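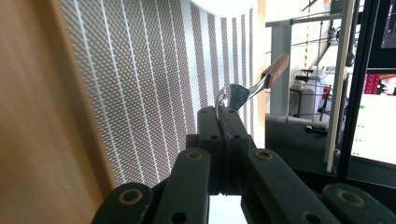
A spoon with a brown wooden handle, held at the tips of the gripper fingers in the club workshop.

Student robotics club in Gevurthorpe teaches table setting, one spoon at a time

The robotics club of Gevurthorpe Technical School has started its biggest project up to now, and it begins with dishes. During this term the members are recording how people set a table and clear it again, and they are doing it with grippers which are worn or held in the hand. In spring they want to use these recordings to train a small robot arm to do the same work.

The project has the name Nyitrai, after the street where the club had its first room. There are 18 students in the team, most of them from the last two years of school. They meet after lessons and usually stay until seven in the evening, when the building is closed.

The idea came from the regional student competition in Nelberg, where the club took part last year with a line-following vehicle. In the household category the teams had to bring a machine that could move cutlery and plates without dropping them. The Gevurthorpe students did not enter this category, but they watched it the whole afternoon. On the bus home they were already discussing how they would solve it.

Their first plan was to program each movement by hand. They tried this for several weeks in the autumn with a borrowed arm from the physics department, and the result was not good. The arm could repeat one movement very exactly, but when a cup stood a little more to the left, it closed its fingers on air. After this the team decided to collect examples from people first and to think about the programming later.

For each recording one student works at the table and one follows the list. The list says which objects should be on the table at the start and where they should be at the end. The student who works must move slowly and may not correct a mistake with the free fingers. If something falls, the recording is marked and they do it again.
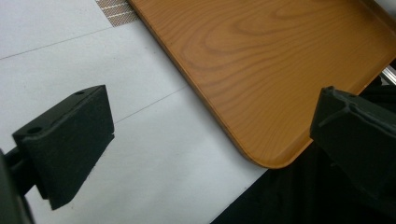
The tray has been the most difficult object so far. It is wide and has a low rim, and many members tried to lift it from the middle of the long side, where it quickly becomes unbalanced. The team now has a rule that one should go to the corners first. It also helps to come from the side with the fingers open wide and to close them only when the rim is between them. Two younger members wrote this down in a short guide, and every new person must read it before the first turn.

Spoons and forks are a different problem. They are light, and when they lie flat there is very little to hold. Handing a spoon from one gripper to the other takes a beginner many attempts. The students say that after an hour of this work they are more tired than after sports class, and that they began to respect their own fingers.

Until now the club has saved 133 recordings that are good enough to use. The shortest is only 10 seconds long and shows one piece of cutlery going back to its place. The longest ones show a full place setting for one person. The team checks every recording on the screen before it is accepted, and they remove it if the object cannot be seen well at the important moment.

Replacement parts are printed at school on a Prusa printer, which the club shares with the design class. This is not always easy to organize. In November the design class had its exhibition and the printer was occupied day and night, so the team had to wait for new parts and used the time to clean their data. One member of the club also made a better naming system for the files, and the others admit that this should have been done in the beginning.

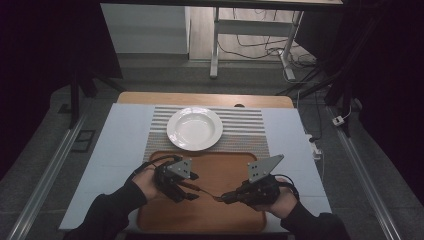 Work with two grippers over the tray, with a plate waiting on the striped placemat.

Money is a smaller worry than time. The school pays for screws, cables and printing material, and parents collected 38 pieces of old kitchenware for the project, among them plates, cups and several trays. Not everything could be used. Glass was refused for safety, and very shiny bowls are tested separately, as the students expect that reflections will be hard for the program to understand.

After the winter holidays the team will divide into two groups. One group will continue with recordings and will add cups and folded napkins. The other one will start with training, on a computer which the mathematics department lets them use during the night. The members know that the first results may be weak. Their goal for March is modest: the arm should take a spoon from the tray and put it down next to a plate, also when the plate is not in exactly the same position as before.

If this works, the club will register for the household category in Nelberg in May. Registration is open until the middle of April.

Students of the school who want to join can come to the workshop on the ground floor any afternoon after 3:30. Experience with programming is not necessary. The club is especially looking for people with patience, and for some more soup spoons.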